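Andri Schnyder has been moving robot arms by hand for most of the morning, and he still talks about it like someone who has just been let loose in a toy shop. We meet on a Tuesday in the Midley workshop, where he runs the teaching side of a project called Muno. I had come expecting a lot of code. What I got was a chair, a pair of handles and a small pile of stationery.

"People think you sit down and type in where the arm should go," he says. "You can do that! But try typing in how to pick up a pair of scissors that's lying at a funny angle. You'd be there till October."

So he shows it. He holds a pair of lightweight handles built to the same proportions as the arms on the table, and whatever his wrists do, the arms copy. Every movement is recorded along with the video, and a recording from start to finish is called a demo. The current set for Clovico, the firm paying for this stretch of work, stands at 391 demos of desk tidying, and he wants plenty more.

I asked him what makes a good one. He thought about this for a while (he obviously loves the question).

"Being boring," he said, laughing. "When I started I was showing off. I'd swoop in, grab the thing, drop it from a height. Lovely to watch, and the robot learnt to throw glue sticks. Now I go in slowly, I stop above the object, I close the jaws, I wait a tiny bit, I lift. You want each step to be clear enough that somebody could copy it with the sound off."

He is just as keen on mistakes, provided they get put right. If a gripper misses, he keeps recording and goes back for another try, because the robot will miss too one day and ought to have seen what comes next. Out of every 12 demos he likes at least two with a fumble in them.

Then he let me have a go. I can report that it is much harder than it looks! Your own hands tell you when they have hold of something, and these don't, or not in any way I could feel. I spent five minutes chasing a roll of tape and came away with sore shoulders and enormous respect for anybody who does this all day.

"You were using your elbows," Andri told me kindly. "Everybody does. Holzer was the same, and he builds the things."

The two arms together are what he's most excited about. With one you can pick things up and put them down. With a pair, you can steady a tray on one side and fill it from the other, and there are days when he forgets he isn't touching anything himself.

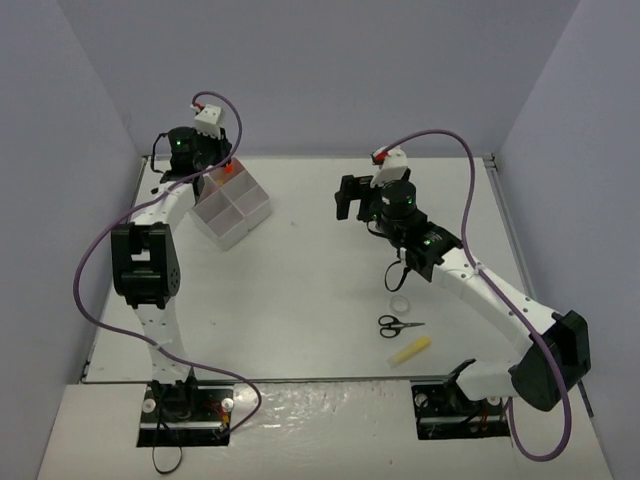 "The left one is my weak side," he says, flexing his fingers. "I'm right-handed, so all my left-hand demos were a bit clumsy, and the robot came out right-handed too. I've been brushing my teeth with the other hand ever since. It's helping, I think!"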